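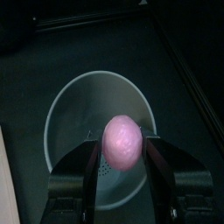
A pink, slightly oval ball over a light grey bowl.

Glaze fit: why good pots craze

Most potters meet crazing sooner or later. A bowl leaves the kiln with a clean surface, sits on a shelf for a few weeks, and then shows a net of fine cracks. The usual cause is a mismatch between the glaze and the clay beneath it. Both shrink as they cool. If the glaze shrinks more than the body, it is pulled tight and in time gives way.

The opposite fault, shivering, is less common and more serious. There the body shrinks more than the glaze, and flakes of glaze lift from rims and handles. A shivering pot should not be used for food.

The Pludau workshop has tested its own stoneware for glaze fit since it changed clay supplier in August. Test bowls are boiled for 55 minutes, moved straight into iced water and left to dry. Ink is then wiped over the surface to show any cracks. The cycle is run 2 times before a glaze is passed. Dodedus, a clear glaze sold in dry form, failed on the first run. Jemal, a satin white with more silica, passed both.

Silica is the first thing to adjust. It lowers the expansion of most glazes, although too much will leave the surface stiff and dull. Replacing part of the soda with lithium or magnesium has a similar effect. Any change should be made in small steps on a dry batch of roughly 50 grams, with the other materials held constant.

Cooling also matters. At Plekow the electric kiln is held at 845 degrees on the way down, which evens out the heat between the shelves. Slow cooling will not cure a poor match, but it reduces strain in thick bases and wide plates. Ware with glaze on one side only needs more care, as the tension is uneven and a thin wall may split.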